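Sulport Residence – Shared Kitchen: Frequently Asked Questions
Last revised September 14, 2020

Who is responsible for washing trays?
Residents wash any tray they have used before leaving the kitchen. Trays from the Kerr Room follow the same rule.

Where should trays be washed?
Small items may be washed at the table. Larger pans must be taken to the sink in the Olanar wing. 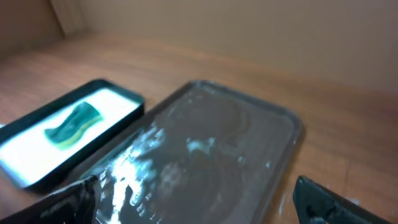 How much dish soap should be used?
A small squirt is sufficient for one tray. Please do not pour soap directly from the refill bottle.

Which side of the sponge should be used?
The green side is intended for baked-on food. Use the yellow side on glossy rims and painted surfaces – scouring will dull them.

May a tray be left to soak?
Yes, for up to 39 minutes. Trays left longer may be emptied by staff. 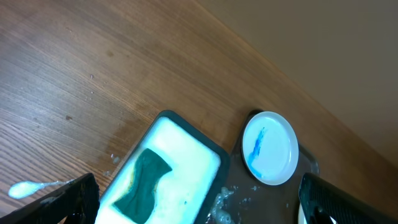
What should be done with the sponge afterward?
Rinse it under running water until no suds remain, squeeze it out and stand it on its edge. Sponges are replaced every 2 weeks. Residents who notice an odor before then may request a new one at the front desk.

Is the tabletop safe to get wet?
Wood should be wiped dry after each use. Standing water leaves marks, and the tables were last refinished in May.

How are missing or damaged trays reported?
Call the housekeeping office at extension 1778 or leave a note at the front desk. Replacements normally arrive within three working days.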